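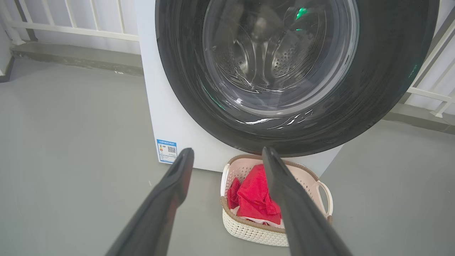 Waschmaschine auf grauem Boden, davor ein Korb.

Haushalte für Befragung zum Waschverhalten gesucht

Das Büro Merholm sucht Privathaushalte, die über einen Zeitraum von zwei Monaten ein Waschtagebuch führen. Gefragt wird nach Gewohnheiten: Wie oft wird gewaschen, bei welcher Temperatur, wer im Haushalt kümmert sich darum, was kommt zusammen in eine Trommel und was nicht. Die Ergebnisse fließen in die Studie Pulura ein, die sich mit Hausarbeit und Zeitverwendung in Mietwohnungen befasst. Beginn ist im September.

Wer kann teilnehmen?

Gesucht werden 100 Haushalte, vom Einpersonenhaushalt bis zur Wohngemeinschaft. Mindestens eine Person muss volljährig sein und das Tagebuch verantwortlich führen. Es spielt keine Rolle, ob die Maschine in der Wohnung, im Keller oder in einer Gemeinschaftswaschküche steht. Auch Haushalte, die überwiegend den Waschsalon nutzen, können sich melden. Nicht teilnehmen können gewerbliche Wäschereien und Ferienwohnungen.

Was ist zu tun?

Für jeden Waschgang wird eine Zeile ausgefüllt: Uhrzeit, Programm, Art der Wäsche, geschätzte Füllmenge, Trocknung. Das dauert etwa zwei Minuten. Das Tagebuch gibt es auf Papier oder als Formular für das Telefon. Ein Wechsel zwischen beiden ist während der Laufzeit leider nicht möglich, bitte bei der Anmeldung angeben, was gewünscht wird.

Dazu kommen ein Gespräch am Anfang und eines am Ende, wahlweise telefonisch oder bei uns in der Stöckli-Passage. Im ersten Gespräch geht es um die Wohnsituation und die Aufgabenverteilung, im zweiten um Dinge, die im Tagebuch aufgefallen sind. Hausbesuche finden nicht statt. Wer in der Laufzeit verreist oder krank wird, lässt die Tage frei und vermerkt den Grund kurz am Rand.

Fotos müssen nicht eingereicht werden. Waschmittel und Geräte werden nicht gestellt und auch nicht beworben - bitte waschen Sie so, wie Sie es sonst auch tun.
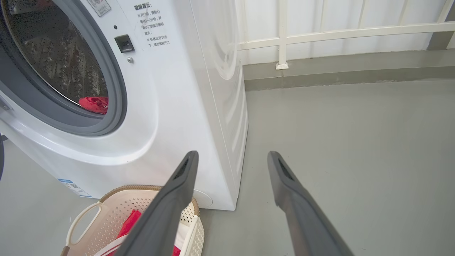

Siu-fong Chow hat an der Vorstudie teilgenommen und meint, das Ausfüllen sei nach der ersten Woche Routine gewesen. Schwieriger sei das Abschlussgespräch gewesen, weil man dort erklären müsse, warum man Handtücher immer getrennt wasche, und darauf habe es zu Hause keine einheitliche Antwort gegeben.

Aufwandsentschädigung

Pro Haushalt werden 576 Kronen gezahlt, die Hälfte nach dem ersten Gespräch, der Rest nach Abgabe des Tagebuchs. Bei vorzeitigem Ausstieg bleibt die erste Hälfte beim Haushalt. Fahrtkosten zu den Gesprächen werden gegen Beleg erstattet.

Datenschutz

Namen und Anschriften werden getrennt von den Tagebüchern aufbewahrt und nach Auszahlung gelöscht. In der Auswertung erscheinen nur Haushaltsgröße, Wohnform und Altersgruppe. Die Einwilligung kann jederzeit ohne Angabe von Gründen widerrufen werden.

Anmeldung

Schriftlich an Büro Merholm, Stichwort Pulura, oder persönlich am Empfang. Bitte Haushaltsgröße, Wohnform, Standort der Maschine und eine Telefonnummer für Rückfragen nennen. Wer bereits an der Vorstudie beteiligt war, kann sich nicht noch einmal anmelden, darf den Aufruf aber gern weitergeben.

Zusagen und Absagen verschicken wir per Post.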